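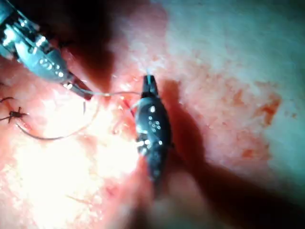
4.2 Who holds the thread now

I spent over 40 sessions at Kilside asking people what changed when suturing went to the robot. Colette Lacroix, a scrub nurse, told me she used to read the surgeon's elbows. Now she reads a screen – and talks a lot more.

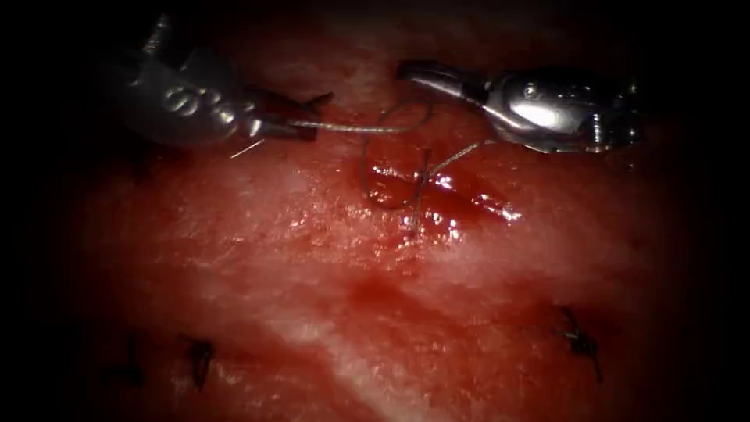 Figure 7. Two instruments and a suture thread at an open wound.

The assistants had a harder time with it. Mathis Pichon missed having his hands in things, and I heard that from five of the juniors too. He'd started practicing knots at home in October, just to keep them. 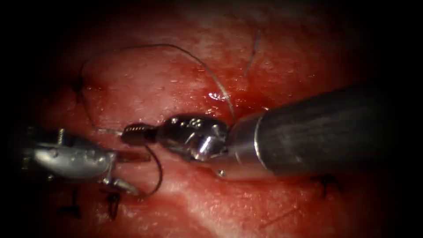 4.3 Talk at the table

Loud, mostly! With the surgeon at the console, "cut" and "hold" get said out loud and then repeated back. Huguette Marchal called it radio manners, and I stole the phrase for my coding sheet. 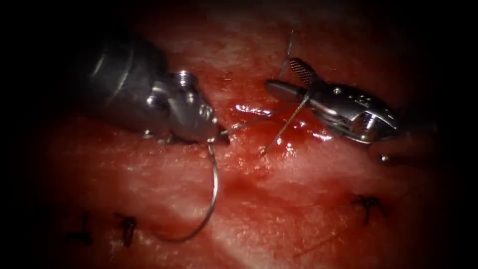

Did the nurses feel they'd lost skill? Most told me the skill had moved – less handing over, more watching and speaking up.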